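Community Baking Project, Sternulham
Progress report to the Mrema Fund
June 7, 2018
Prepared by Gemma Lightfoot

Recipe work

The fund asked us to develop a set of home baking recipes that use dried fruit and brewed tea from small suppliers. We have 18 recipes drafted and 7 of them are final. The final ones are four loaves, two scones and an oat bar. Fadi Khoury has moved the date loaf to a lower oven shelf, which stopped the top from browning before the middle was done. The pear and ginger loaf is still too wet in the center and will be tried again with less fruit.

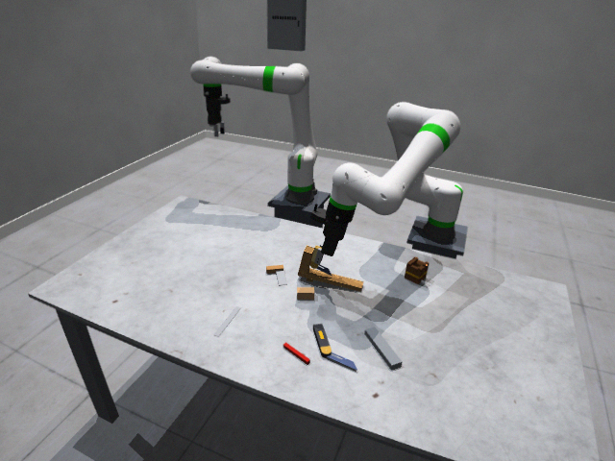
We soak the fruit overnight in strong black tea for most of the loaves. A shorter soak in hot tea saved time but left the raisins chewy, so we dropped it. Sevim Kozan has rewritten all the methods in cups and spoons, with weights in brackets.

Tasting sessions

We held 2 open tastings, one in Sternulham and one in Nultstead. We collected 200 comment cards in all. The plain tea loaf scored best at both. The cardamom scones did well in Nultstead and poorly in Sternulham — the Sternulham batch was baked the night before, and several cards called it dry. Scones will be baked the same morning from now on.

A few people asked for recipes without eggs. Hanna Domański is testing the oat bar and the fig loaf with mashed banana. The bar holds together. The fig loaf crumbles when sliced.
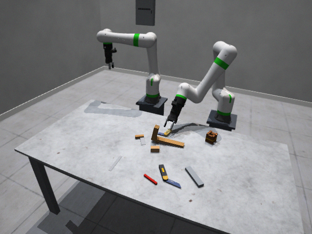
Spending

Ingredients are slightly over budget, mostly pecans and butter. Printing is under budget and covers the difference. Hall hire was as quoted. We are not asking for more money at this stage.

Problems

The Grisa oven we bought in the first month runs hot at the back. Rónán Cronin now checks it with a separate thermometer before each batch, and trays are turned halfway through. Recipes tested before we noticed this are being baked again.

Next steps

Finish the remaining recipes and send the booklet text to the printer in August. Gemma will send the fund a proof before it goes to print.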